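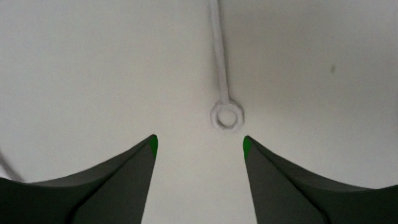

2019年5月26日 教材工房ノート(読解・作文支援班)

要約マップの改訂版、試作の2回目。今日は手ごたえがあった!忘れないうちに書いておく。

これまでの版(1月に作ったもの、以下「旧版」)は、中央に主題、その周りに要点の箱、箱の下に細部の線、という形だった。読むときには便利なのに、いざ要約文を書く段になると生徒の手が止まる。箱の中身をそのまま並べて「〜です。〜です。〜です。」で終わってしまう子がとても多い。マップは埋まっているのに文章にならない、あの感じ。

そこで新版では、箱と箱のあいだに「つなぎの小窓」を入れてみた。窓に書くのは接続の言葉だけ。「そのため」「一方で」「たとえば」など。内容は書かせない。最初は窓を大きくしすぎて、そこに文を書き始める子が出たので、今日の版では幅を半分に縮めた。これが効いたみたいで、窓の前で考え込む時間がちゃんと生まれていた。「『だから』だと変だよね、順番が逆だもん」という声が隣の席どうしで出てきたときは、思わずメモを取る手に力が入った。

使った文章は、Fendham読本の川の氾濫と田んぼの話。原因と結果がはっきりしているので小窓向き。次は対比型の文章で試したい。Pollariの冊子に、海の塩と山の塩をくらべる短い説明文があったはず。あれなら「一方で」が自然に出てくると思う。

数字のメモ。
提出された要約 18枚
要約の字数の目安 100字
前回は字数の目安を出していなかったので、単純には比べられない。次回も100字でそろえること。

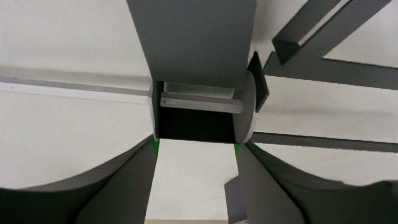

用紙の話に戻る。A4横だと箱が横に伸びて、読む順番が左から右に固定される。これはこれで分かりやすいけれど、縦書きの文章を読んだ直後だと頭の切り替えが要る。縦書き用に右から左へ流れる版も作ってみたい。小窓の矢印の向きを変えるだけでは足りなくて、主題の欄も右上に移す必要がありそう。余白が足りるかどうかは組んでみないと分からない。主題の欄の見出しは今の72ポイントだと大きすぎる。紙面の上三分の一を食っている。半分でいい。

Kapoor方式の二段ノートとの併用も少し考えた。左に本文の言葉、右に自分の言葉、という例の分け方。要点の箱を斜線で分けて左上に本文の言葉、右下に言いかえを書かせたらどうだろう。箱が窮屈になるのは目に見えているが、言いかえの練習を別の紙でやるより流れが切れない気がする。雑な下書きを作って棚の二段目に置いたので、見た人は遠慮なく書きこんでください。赤でも青でも!

Lorneoのデジタル版(画面上で箱を動かせるやつ)も触ってみた。箱の並べかえが一瞬でできるのは本当に楽しい。順序を入れかえたら小窓の言葉も変わる、という発見をさせるにはぴったりだと思う。ただ、消した跡が残らないのが惜しい。紙だと「だから」を消して「なぜなら」に直した跡が見えて、そこがいちばん面白いところなので。当面は紙で考えて、並べかえの場面だけ画面を使うのがよさそう。

気になった点をもうひとつ。接続の言葉の一覧を配るかどうか。今日は配らずに黒板に出した。そのせいか「そして」の出番が多い。一覧があれば言葉の幅は広がるだろうけれど、上から順に使ってみるだけになる心配もある。役割ごと(理由、対比、例、まとめ)に分けたカードにして、必要な人が取りに行く形ならどうか。カードなら手元で並べて見くらべられる。これはすぐ作れる。

次回までにやること
・小窓の幅は今日の版のまま、縦書き版を組む
・見出しを小さくする
・役割別カードの試し刷り
・塩の説明文を探す(なければ自作)
・マップなしで書く回を一度はさむ。支えを外したときに小窓の考え方が残っているか見たい

追記。片づけのあとで要約を読み返していたら、小窓を2つとも空けたまま、文章のほうではきちんと「ところが」を使っている子がいた。窓に書かなくても考えてはいたらしい。空欄だからできていない、と早合点しないこと。この子の用紙はコピーして綴じておく。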